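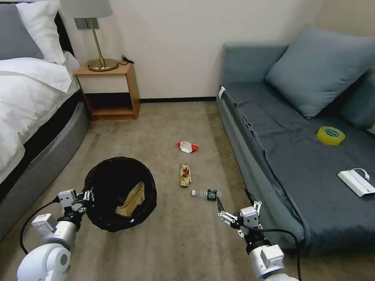 I spent most of November going back and forth between two sets of fingers for the arms, and I think I've finally settled on one. The choice was between the Kobori fingers, which are stiff and flat on the inside, and a softer set from Urkance that bend a little when they close. Both bolt to the same brackets, so swapping takes a few minutes per side.

The test was picking up trash in a bedroom. I like it as a test because trash is awkward. A bottle on its side rolls if you touch it off center. A foil wrapper is nearly flat and slides on carpet. A crumpled paper bag is easy to grab but likes to hang on to the finger when you let go over the wastebasket.

I ran 400 picks in total, split evenly between the two sets. The Urkance fingers dropped or missed 113 of theirs. The Kobori fingers missed 83. I expected it to be the other way around. The soft ones were better on bottles, no question, but they folded under themselves when I pushed them down into the carpet to get at a wrapper, and then they closed on nothing.

Emiko Okabe drove the arms for half of the runs so it wouldn't only be my habits showing up in the numbers. She preferred the stiff set too, mostly for the release. She did complain about the cables -- the one on the right arm needs a wide loop or it pulls when you turn the wrist, and if the loop is too wide it gets close to the furniture. I still don't have a good answer for that.

The controller was the Plallholm one for all of this. I tried the Trendinham controller for an evening and went back. It felt slower when opening the gripper, and I kept waiting on it. I didn't measure the delay, so take that for what it's worth.

Next I want to glue thin rubber strips to the Kobori fingers and rerun just the bottles. I bought four kinds of strip and have only opened one so far -- it smells terrible.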